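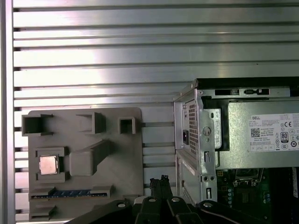
Two objections came in from one reader after the last revision: a box lid is good enough for loose parts, and a processor laid face down on its antistatic bag has never given trouble. The first is accepted with conditions. The second is not, at least for processors with flat contact pads, where skin oil and grit from a bench top end up on the contact side.

Oline Workshop Notes
Changing a processor in a desktop computer
Revised Dec 23, 2018

Where to put loose parts

Give every part a fixed place before the case is opened. A processor and a memory module should each sit in a recess that holds them by the edges. A printed plate with raised corners for the processor and a long slot for the module does this well, and it can be mounted upright if bench space is short. A box lid lined with antistatic foam is acceptable if the parts cannot touch each other.

Make the processor recess slightly oversize. If it has to be pried out, the recess is too tight. We use the Fasto pattern opened up with a file on two sides. The Bremau tray is deeper and needs finger notches cut before use.

Before starting

Shut down, switch off at the wall, unplug the cord and press the power button once to discharge the supply. Wait 7 minutes. Clip the wrist strap to bare metal on the chassis. Painted metal does not count.

Photograph the cable routing. Remove the cooler while the paste is still slightly warm from use if possible, turning it a few degrees each way before lifting. Clean the heat spreader with isopropyl alcohol and a lint-free cloth, working from the edge inward.

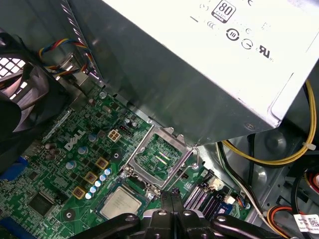

Clearance is the main difficulty in a compact case. Check how much room there is above the socket with the side panel off, and decide from which side the processor will come in before picking it up. With the power supply housing projecting over the board, as on this Dell, the casing shades part of the board and the approach from that side is poor. Bring the processor in from the open side and level it only when it is over the socket. A lamp set low on the opposite side helps more than a brighter one overhead. If the supply hangs on a bracket that swings or unscrews, move it out of the way first and support its weight so that the cables carry none of it.

Socket procedure

1. Press the retention lever down and outward until it clears its catch, then let it rise under control.
2. Lift the load plate to its stop. Do not touch the contact pins, and do not blow on them.
3. Match the notches on the edge of the processor with the keys in the socket, and check the corner triangle against the mark.
4. Hold the processor by two opposite edges and lower it straight down. Use no force and do not slide it once it has touched.
5. Close the load plate, then return the lever to its catch. Firm resistance in the last part of the travel is normal on this type of socket. Grinding is not; open it and look.

Bent contacts can sometimes be straightened with a fine needle under magnification. Expect to spend more than 2 hours on it and do not promise a result.

Cables near the fan
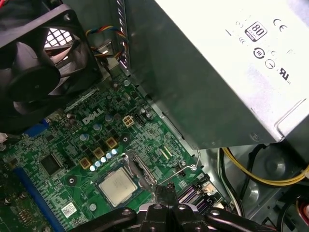
Case fan, fan wires and power supply over the board.

Route fan wires so that none can reach the blades, including when the case is laid on its side. Take up slack with a single loose tie. A tight tie close to a connector puts strain on the crimp and can work it loose over time. Niazi hook-and-loop strip, cut narrow, can be reopened and leaves no sharp end.

Do not pull a fan connector by its wires. Grip the body and rock it along its length.

Check before the cooler goes on

Look straight down at the socket under good light. The heat spreader should sit level in the window of the retention frame, and the lever should lie flat along its side. Wipe off any fingerprints now. Apply paste to the center, a quantity the size of a small pea, and lower the cooler without shifting it.
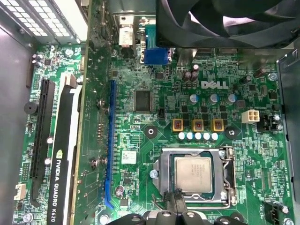
Tightening the cooler

Start all screws by hand, then tighten in a diagonal sequence, half a turn at a time. Stop when the shoulder of each screw meets its seat. Plug in the cooler fan before the side panel goes back on.

Related sheets: 226, Cleaning dust from case fans. 1,771, Cutting foam for parts trays.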